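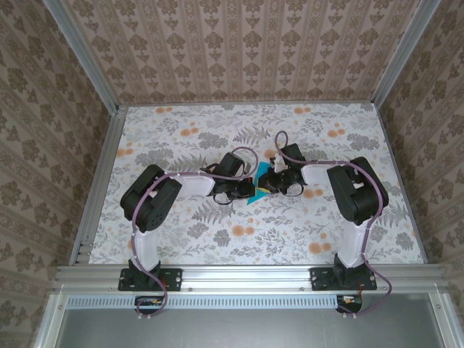
23 September 2023

Paste day. In early, kettle on, urn still leaking at the tap so there's a bucket under it, don't kick it like I did.

Main job is the Mahawong parish ledger. 328 pages, quarter leather, back board off completely and the front one hanging on by the cords. Spine linings are animal glue over newspaper, brittle as toast. Got most of it up dry with the bone folder and a lifting knife. Last bit by the tail wouldn't budge so poulticed it with methyl cellulose under polyester and went and had a cuppa. Came away like wet Weet-Bix after that. Kept the newspaper scraps in an envelope, one has half an ad for sheep dip and what might be a date. Envelope is in the ledger box, NOT in the bin tray.

Weighed the text block out of its boards, 622 g. Wrote that on the job card as well, want to see if it gains anything once it's been in the humid cupboard overnight.

Paste

Old batch had gone off. Grey fuzz round the lid and a sour smell, out it went. Suspect the jar was never scalded after August. New batch is wheat starch, soaked, cooked slow in the double saucepan, stirred till my arm gave up. Goes glassy and then suddenly thick, take it off THEN, not five minutes later as per last time. Sieved it through the horsehair. First pass lumpy, second good, third I couldn't tell any difference and wouldn't bother again.

Tried it next to the Tritow premixed. Tritow brushes out nicer, no argument, but it grabs too quick for tissue and I tore a corner on a test strip trying to slide it. Fine for cloth. Using our own for all the ledger guards.

Folding and grain

Ran out of decent offcuts so did the grain tests on whatever was in the drawer. Usual thing: bend it both ways, feel which one fights back, then fold it and look at the outside of the crease. With the grain you get a clean line, across it the fibres crack and the edge goes furry. Coloured stock shows it up worst.

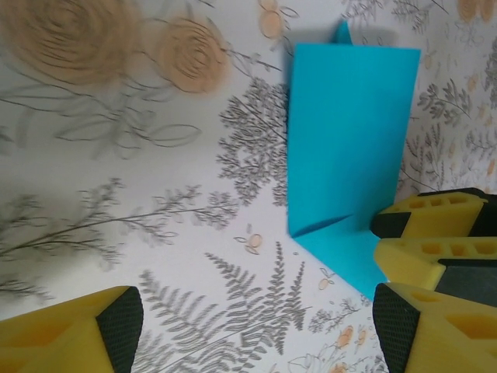

Blue paper, L fold, standing up.

Reminder to self to pencil an arrow on every sheet when it comes off the guillotine. We say this every time and the drawer is still full of mystery pieces. The cream endpaper from Grerkska arrived with the grain running short, third order in a row. Rang them, got the machine, left a message. If they ring back and I'm out, ask for long grain at full sheet size and get them to read it back to you.

Cockling on the sample sections is worse on the window side of the press. Could be the sun in the arvo, could be the felt on that side being thinner. Swapped the felts over. Will look tomorrow before anyone opens the blinds please.
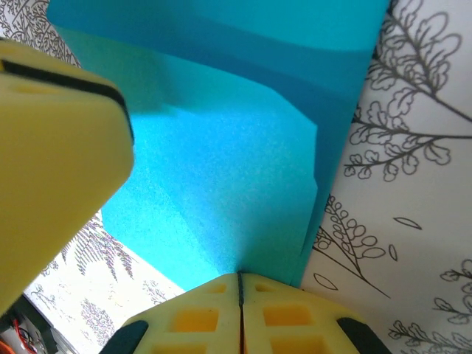 Humid cupboard

Drakaler gauge is reading 13 points under the little dial one on the shelf below. One of them is lying. Did the salt test on both (wet table salt in a zip bag, leave it alone overnight), will read them first thing. Till then going by feel and keeping the ledger boards out of there. The leather has red rot at the joints and I don't want to find out the hard way which gauge was right.

Door seal has a gap at the bottom hinge, you can get a ruler through it. Foam tape in for now. Proper seal on the shopping list.

Kavinda Chowdhury's notes

Kavinda looked over the sewing and reckons we don't resew the whole thing. Cords are sound apart from the tail one, thread is only gone in the first 4 sections. So: resew those, link on to the old thread, extend the tail cord with linen and fray it out under the board paper. I'd been leaning towards pulling it all down, but that's a week of guards we don't need and every hole gets bigger when you do it twice. Going with Kavinda's way.

Thread, unbleached linen, waxed. Matched it against the old stuff at the window and it's a touch lighter, will tone down by itself. Not dyeing it.
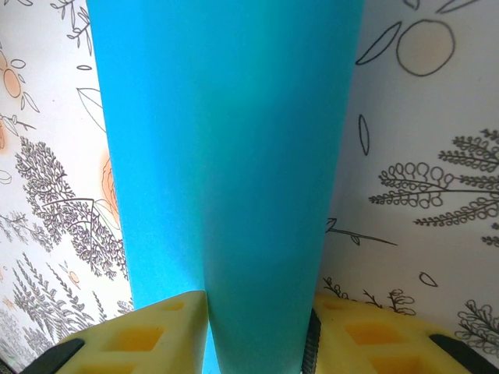 Needles are down to the bent ones again, ordered more. Also the good awl is missing, the one with the pear handle. If it's in your apron put it back on the rack, no questions.

Joint repair is still up in the air. Toned tissue first then thin calf over the top, or just tissue and leave it be. The ledger gets opened a couple of times a year for family history people so tissue alone might cop it fine. Need to pare a bit of scrap calf and see how it sits, the last skin was stretchy on the belly side and I ended up with a ridge you could feel through the siding paper.

To do
Read both gauges, write it on teh cupboard door
Weigh text block again
Chase Grerkska
Pare calf sample
Scald the paste jar AND the lid
Washer for the urn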